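An Afternoon at Skondon's Open Lab

I had promised myself I would go to the Skondon open lab the year before, and then I didn't, and I heard about it for months from people who had. So this September I put it in the calendar in capital letters, took the early train, and was standing outside the old Burkimano building with a paper cup of tea well before they unlocked the doors. The ride had been lovely, by the way, all fog and herons, and if you ever go I recommend sitting on the river side.

Skondon writes software for robot arms. They don't build the arms and they are cheerful about that. What they make is the layer in between, the part that takes pictures from several cameras, works out what is on the table, and decides where two grippers ought to be a moment from now. The whole thing is called Sovus, and most of the day was arranged around its pieces, with a room for perception, a room for planning, and a long hallway of screens for what they call tooling (logs, replays, labeling, all the housekeeping that takes up most of a software person's week).

Our group was shown around by Hsiu-ying Su, who has the patience of a good piano teacher. She started us in the hallway, which I thought was a funny choice until I saw how much sense it made. Every run gets recorded, and you can scroll through one the way you would scroll through a home movie, with the camera views side by side and the joint angles drawn as colored lines underneath. A man in our group asked how many runs it took before anything useful came out. For the first bag-handling policy they trained on 600, she told us, and then she added that they had thrown away 331 of them after a careful look, and that throwing them away had helped more than anything else they did that month. I wrote that down and underlined it.

The room everyone wanted to linger in was the one for soft things. Boxes and cups hold their shape, so once the software has found one it can more or less trust it. A bag is a different creature every time you touch it. Ya-wen Shih, who wrote a good part of the perception code, let us crowd in behind her chair, and we must have stayed twice as long as the schedule allowed.
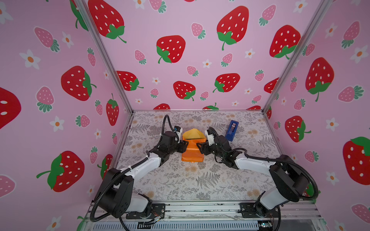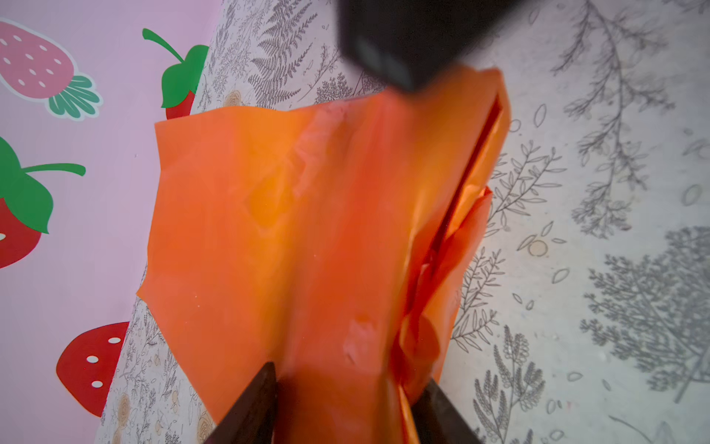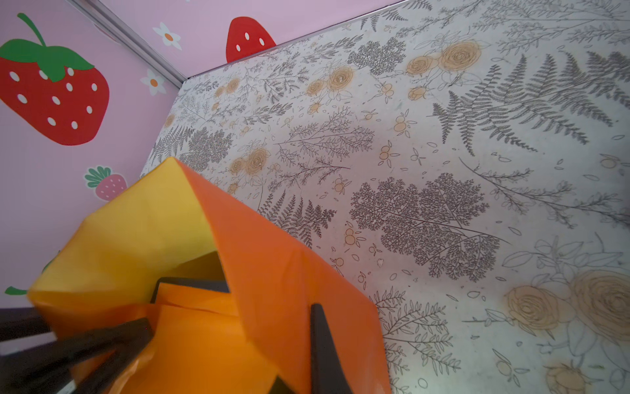 Two arms on a thin orange bag: the whole table first, then two of the close camera views.

Ya-wen explained that the overhead sort of view and the close ones are good at opposite jobs. From farther back the planner can keep the arms out of each other's way, and it has a decent idea of the overall outline of whatever they are holding. It knows next to nothing about folds. For those you want a camera down by the fingers, where a dark gap between two layers might be an opening or might only be a crease with a shadow in it. Sovus gives each such guess a score and passes the score along to the planner, and if the score is low the planner is allowed to ask for another look before it commits to anything. I liked that very much. I have worked with people who could use the feature.

Somebody asked about shine, and you could see she had been hoping for the question! Glossy plastic has bright spots that move when the camera moves, and an early version of the tracker would latch on to them as if they were printed on the bag. Her fix was to compare a handful of neighboring pictures and distrust anything that slid around too freely. Busy prints are the other headache, she said, because a fern leaf in the background has plenty of lovely sharp edges for a tracker to grab. They now mix many backgrounds into the training data and check every new model against a set it has never seen.

After lunch (dumplings, very good, and far too many of them) we had the planning talk from Feng-yi Cheng. I will confess I lost the thread for a while in the middle, when the slides turned to math. The part I held on to was about timing. The model doesn't pick one motion at a time. It proposes a short stretch of 10 steps for both arms together, carries out the first few, then looks again and proposes a fresh stretch. If the two arms planned separately, each would make a perfectly reasonable choice and they would tug the bag in two directions. Planning them as a pair costs more computing and saves a great deal of grief.

He also spent a while on seams, meaning the spot where one proposed stretch hands over to the next. The old version had a little hitch there. They smooth it now by blending the overlap, and he played us the recorded joint lines before and after, the first like a staircase and the second like a gentle hill. My neighbor, who turned out to be Ching-wen Lau from a packaging firm called Yip, leaned over and whispered that she would have come all this way for that slide alone. Her own team has the staircase.

We traded addresses, and she has since sent me a long message about gripper force limits that I am still working my way through.

The last stop was a desk where visitors could try the labeling tool. You step through a recording and mark the moment when a grasp begins and the moment when it ends, and then the screen shows you how your marks compare with other people's. I was sure of myself and disagreed with everybody. Li-hua Man, who looks after the tool, said that was normal, and that the spread between people is itself stored and used, so the model isn't punished for being unsure where humans are unsure too.

If you are thinking of going next year, sign up for a morning group, as the afternoon ones get squeezed at the end. Wear something warm for the hallway. They keep it chilly. And bring a notebook, for the slides aren't handed out, though Hsiu-ying did say they are considering it. I missed my train home by ten minutes and read my notes on the platform until the next one came.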